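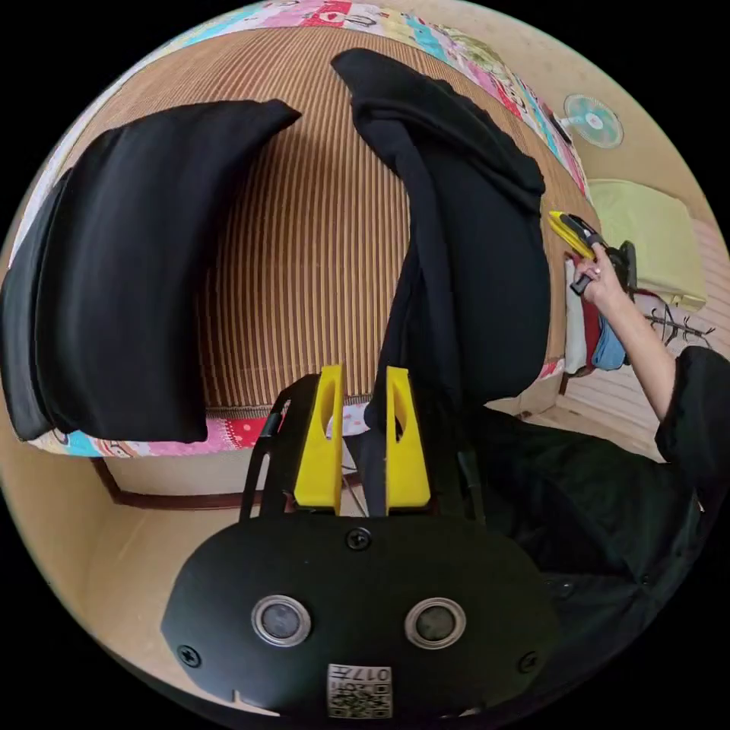 4.2 Folding on the bed

I went into this study thinking people fold clothes on tables, and boy, was I wrong! In our Pastolthorpe homes the bed won by a mile: of the 116 folding sessions Kanako Shimada and I logged, only 3 happened anywhere else. A striped woven mat over the bed gives you a flat spot to work on, and long dark pieces like the black one in the picture opening this section can be stretched out across it, with the finished stack parked to one side (ours kept creeping over the front edge, which drove me a little nuts).

Quilts were another story. Most folks just shoved them up past the mat and got on with it, so the soft stuff and the clean laundry ended up sharing a bed.

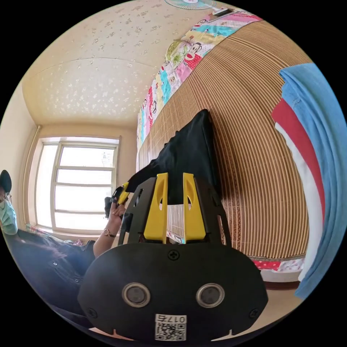 Figure 3. Black garment, mat and patchwork quilt, with folded blue clothing at right.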